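Leif Vestergaard @leifcooksanyway
9/19/19

Thread on no-knead bread, and why I don't buy the "five minutes of work" line. 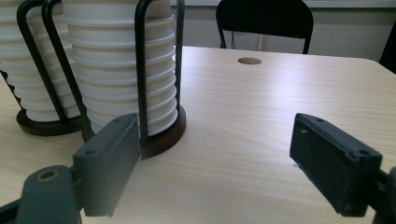 2/ I've baked the Eskildsen loaf 3 times since August. It's a good loaf! Big holes, dark crust. My problem is with how people sell it.

3/ "Five minutes." OK. You stir for five minutes. Then you wait overnight, fold it, wait again, heat a heavy pot for most of an hour, and scrape dough off the faucet. Who is timing this?

4/ Also "any flour works." I tried the cheap all-purpose from Pestano and got soup. Same recipe with their bread flour and it held its shape. So any flour works if it's bread flour.

5/ Grímur Kragh swears you have to use spring water. His blog post on it is very long and has no side-by-side loaves in it. I used tap. It rose.

6/ The recipe says 344 grams of water. Not 340, not 350. I'd love to know what those last 4 grams are doing, when my kitchen scale jumps by 5.

7/ Someone will ask about the Jedirberg pot, the one that costs over 243 dollars. I borrowed one. The loaf looked just like the loaf from my old dented pot with the loose knob. Buy it if you like the color.

8/ What did make a difference: letting it cool. I cut the first one hot and the middle was gummy. The second one sat for two hours and sliced fine. Dull advice, hard to sell a pot with it.

9/ Salt too. I think the recipe is low. I add an extra pinch, and my sister says she can't taste it, so take that for what it's worth.

10/ Replies are telling me to do 50 folds for "structure." Fifty! On a bread with no-knead in the name. At that point you're kneading, just slower and with wet hands.

11/ Next up is the rye version. The recipe says it's "foolproof," so I'm buying enough flour for two tries.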